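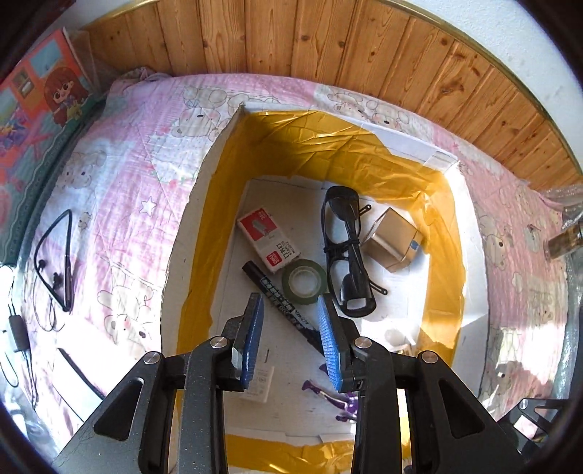

*Small items in an open cardboard box: staples, clear tape, a marker pen and eyeglasses.*

**October 13, 2019** - Tunora has opened a drop-off point in Burby for used desk supplies. Items must arrive in an open box, up to 12 inches deep, with pens capped and cords coiled. Eyeglasses are sorted separately.

Metal parts go in a bag of their own. 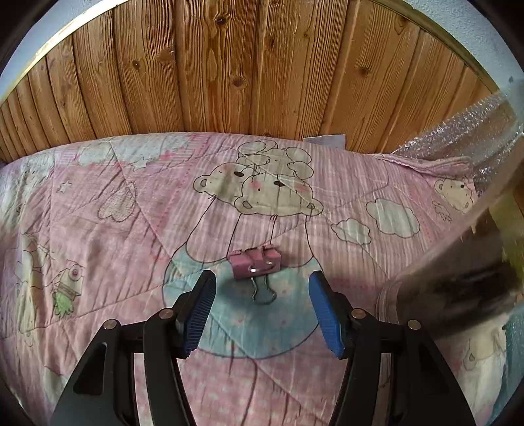 Binder clips are accepted in any size or color - rusted ones are not. The limit is 2 boxes per household. Sorted stock goes to the Pappas warehouse in Gurnov, which has shelf space for 3000 items. Pickup from homes starts in November.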